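# About Flevholm

Flevholm is a small test shop for robot grippers, wrist cameras and the controllers that go with them. We don't make any of these things. Companies and labs send us hardware, or ask us to buy it for them, and we use it on ordinary tasks until we can say which parts of it work well and which don't.

The business was started by Unathi Msimang, who had spent years choosing end effectors for packing lines and was tired of doing it from data sheets. A data sheet gives you stroke, force and weight. It says very little about how the thing behaves on a pillowcase, or how your wrist feels at three in the afternoon when you have been holding it since nine.

## What we test

Most of our work falls into four groups:

- Two-finger grippers, both arm-mounted and hand-held
- Finger sets in different shapes and materials for the same gripper body
- Cameras and lenses mounted on or near the gripper
- Small arm controllers, mainly for delay and for how they recover after a stop

We started with arms only. Hand-held tools came later, when more of our customers began recording tasks by hand before moving them over to an arm. Those tools now take up more than half of our bench time, and we have 51 finger sets on the shelf to try with them.

## How we work

Every comparison starts with a task list the customer agrees to in writing. The standard list has 266 tasks, from picking up a coin to closing a zipper. Few customers want all of it. A typical order is one section of the list, run on two or three tools, with the same person doing every run so that the numbers can be set side by side.

Our soft goods section is the one we get asked for the most, and the one where tools differ the most.
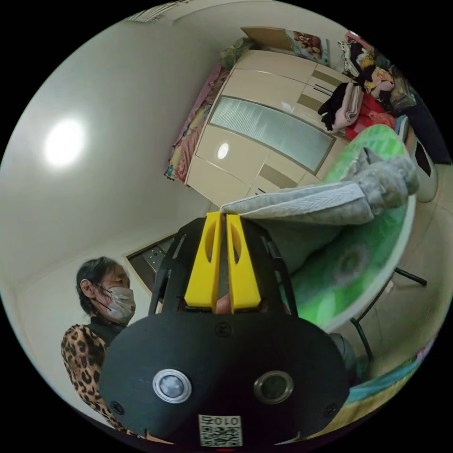 Cloth is hard on grippers because it changes shape as soon as you touch it. A tool that holds a box without trouble can slide off a hem or pick up two layers when you wanted one. We do much of this testing in furnished rooms, with wardrobes and piles of clothes nearby, and we pay close attention to the first grip on an edge, like the one the yellow fingers have on the gray cloth over the green table. A herringbone weave gives the tips some texture to work against. Satin and thin nylon give them much less, so no finger set gets a grade from us on one fabric alone. We write down slips, double picks and regrips for each run, and the operator adds notes on reach and comfort at the end of the session.

Camera tests are done on the same tasks. We look at whether the fingertips stay in view through the whole grasp, how the picture holds up under a bright ceiling light, and how much of the view the fingers block when they close.

## What you get

You get a written report, the run sheets and the recordings. The report says which tool did better on which task and by how much. If two tools come out even, we say so. We don't give star ratings, and we don't pick an overall winner unless the order asks for one.

We have finished 547 comparison runs for outside customers. The longest single order was for Le Roux, who wanted the same finger set tried on three controllers. For Cendik we run a smaller job every March, when they review the grippers in their training kits.

## Where we are

The office and the arm benches are in Kukent, on the ground floor, with a loading door at the back. Hardware can be dropped off between 8:30 a.m. and 4 p.m. Please put the order number on the outside of the box and include the charger.

We take no commission from gripper or camera makers. Loaned tools go back when the report is sent, and tools we buy for an order are billed at cost and belong to the customer.

If you want a price, send us the tool names, the tasks you care about and the date you need the report. Unathi reads these herself and normally answers within two working days.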